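Garkedton's open day, Tuesday, 2 p.m. Renato Medina had promised us lunch service by robot. The coffee came from a person.
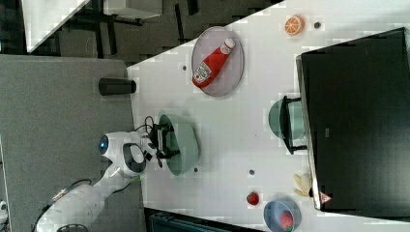

The arm is quiet and the gripper looks sturdy, though I waited 53 minutes for my turn to ask about price and left without one.

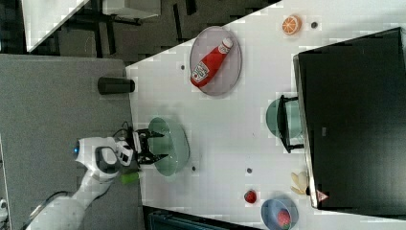
Okton calls its setup kitchen-ready. My kitchen has fewer bolt holes and more grease – and I don't keep the ketchup lying on a plate or the strawberry straight on the table. Three stars, one of them for the coffee.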